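Rovidura Desk Oil, 200 ml tin

Every tin of desk oil promises to feed the wood. Wood is dead and doesn't eat. What you are paying for is a thin layer that keeps tea out for a while, and we stock Rovidura on that footing.

One tin does a normal desktop twice. The maker says three times, which we have never managed. Rub on, leave, wipe off, and don't put the keyboard back the same evening whatever the label tells you.

It goes on clear but warms the colour a shade. If you want pale wood to stay pale, buy wax.

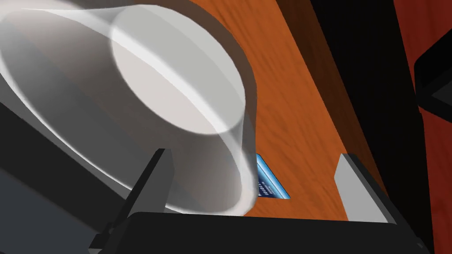

Rovidura or Bailly?

Bailly costs less and smells worse. We oiled two offcuts, stood mugs on them for 9 days and struggled to tell them apart. Rovidura sands back more easily when you get a ring, and for us that was enough to pick it. The "deep nourishing formula" wording can be ignored.

Drying takes 13 hours in a heated room and a good deal longer in a shed.
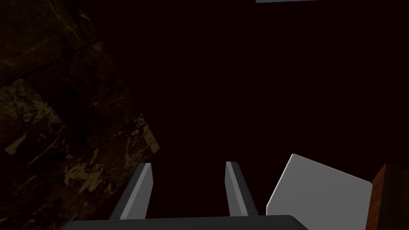
Ottoline in Stroud wrote to say hers was still tacky after two days and she had followed the tin to the letter. She had put on far too much, as the tin tells you to. Use half.

Rags soaked in this stuff can catch fire on their own. Lay them flat outdoors until stiff, then bin them. The warning on the tin is in very small print.

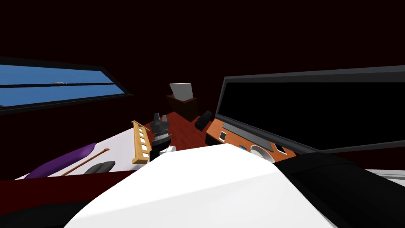 Rack and white tabletop.

Sunlight is the claim we trust least. Rovidura talks of "UV defence" and gives no figures. Our own test pieces faded on the sill like everything else. 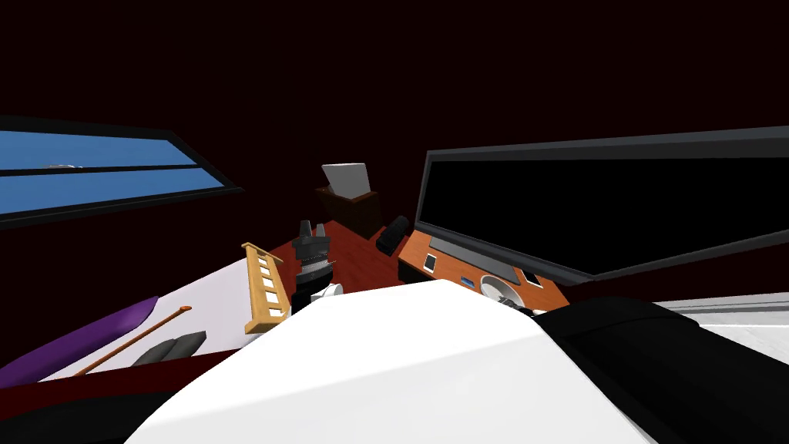

Returns are accepted on unopened tins only. We would also ask you to try it on the underside first and wait. A brown wooden desktop with a monitor stand parked on it will show a paler or darker patch when you move the stand, and no oil we sell evens that out.

Comments

Rubbed it on twice, looks fine, can't see what the fuss is about.

Does it work on Vusel veneer? Asked by email, no answer yet.

Bailly is just as good. The rest is the tin.

Related items
Bailly Furniture Oil
Vusel Clear Wax
Braltell Lint-Free Cloths, pack of 5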